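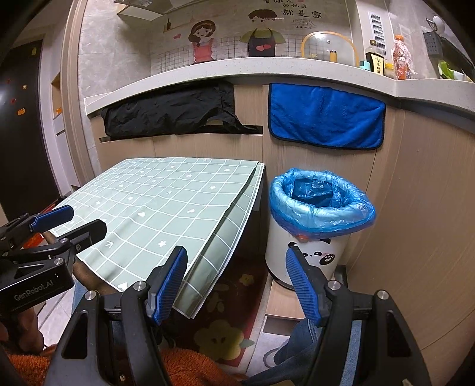

According to one resident of the Hiritz building, the worst part of a shared kitchen is the stuff that has no place: towels, cloths and mats that get put down wherever there is a free edge. Other replies to our first survey said much the same, and this became the starting point for our project.

Aim

We wanted to find out if soft items in a small kitchen could be sorted and put away in a fixed order, so that the floor and the counter are clear at the end of the day. By soft items we mean mats, towels, cleaning cloths and small rugs.

Method

We worked in one kitchen for nine evenings in February. Each session was limited to 90 minutes, including cleaning. The order was always the same: mats first, then towels and cloths, then the trash, then the floor. A printed grid mat was used for the folding trials – the lines make it easy to see if a fold is straight. We tried folding in half, folding in thirds and rolling.

The towels and cloths had been kept over the top edge of the lower cabinet doors. We left this as it was for the first five evenings and then moved them to a Kisteo rail.

Results

Folding in half was the fastest but the mat opened up again on the shelf. Rolling took longer and needed a band. Folding in thirds was the method we kept, although the corners have to be lined up before the second fold or the layers slide.

Moving the towels made the cabinets easier to open. Two residents did not like the rail and went back to the doors.

Costs

The rail, hooks and bands from Uvora came to 3810 in local currency, paid from the course budget. The trash can was already in the kitchen and was not replaced.

Still to do

The rugs were not tested. They are too thick for the shelf, and we have not yet measured the space under the bench.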